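Cuaderno de taller, sala de mesas
21 de julio de 2018
Anota: Emilian Neagu

Sigo con lo pendiente de la lista de Sirnville: superficies, trapos y lo que se guarda en la caja negra. Lo de los tornillos del banco del fondo lo dejo para otra entrada.

Primero la tela blanca grande, la de pelo. Hay que decidir si se queda en la sala o vuelve al almacén de Osent. Extendida ocupa mucho y el borde no asienta bien sobre la madera, hace ondas y se recoge. Pascu opina que recortando el canto se arregla; yo prefiero probar antes a dejarla con peso encima.

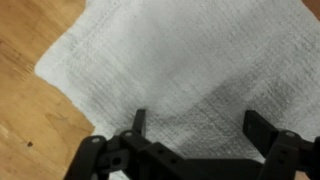 Tela blanca sobre la madera, borde izquierdo.

La zona gris no la doy por mancha hasta verla con otra luz. Si es suciedad, cepillo en seco y nada más, que la última vez con agua el pelo quedó apelmazado.

Mesa grande. El tablero aguanta bien. Tiene marcas pequeñas y la línea fina de la parte derecha, que conviene no lijar porque la usamos de referencia para colocar piezas. El aceite es el de Rokar, referencia 3698, y queda para una mano más. Pedir otro bote antes de septiembre.

Sobre la mesa, lo de siempre: el trapo, el aparato blanco redondo y la caja negra sin tapa. El trapo lo quiero doblado al terminar, no hecho un bulto. El aparato redondo no tiene etiqueta y cada uno lo llama de una manera — mientras no se aclare, en el inventario va como «redondo blanco».

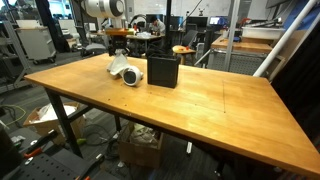
Mesa grande con el trapo, el redondo blanco y la caja. Al fondo, los puestos con monitores.

Orden acordado para dejar la mesa al final de la jornada:

1. Juntar los objetos en un lado y dejar libre el resto del tablero. El redondo blanco, siempre entre el trapo y la caja, para encontrarlo a la primera.

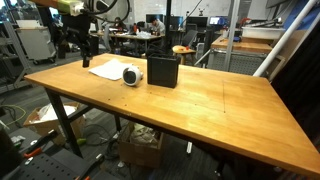
2. Recoger lo de debajo. Las cajas de cartón abiertas y los plásticos de embalaje van al contenedor, salvo que alguien los reclame antes. Los cables negros se enrollan por separado y se atan con brida; el verde lima se aparta, hay que mirar de dónde sale.

3. Papel y trapos usados, dentro de la caja negra. La caja hace de papelera provisional hasta que llegue una de verdad (pedida a Osent, plazo de 14 días).

Sobre el punto 3 tengo dudas. La caja es estrecha para el papel arrugado, que acaba asomando y colgando por fuera, y cualquier cosa que se eche después se queda encima sin llegar al fondo.

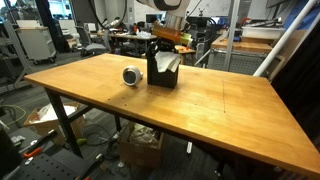 Una más ancha y baja iría mejor, aunque ocupe más tablero. Pascu tiene una gris en su puesto que podría servir; le pregunto. También se podría colgar una bolsa del travesaño metálico, pero entonces estorba para barrer la moqueta.

Pendiente:
Cepillar la tela y volver a mirar la zona gris.
Bote de aceite.
Bridas, quedan 9 y hacen falta más.
Revisar el estante metálico gris, los 3 niveles de abajo, y poner etiquetas nuevas.
Preguntar a Pascu por la caja ancha.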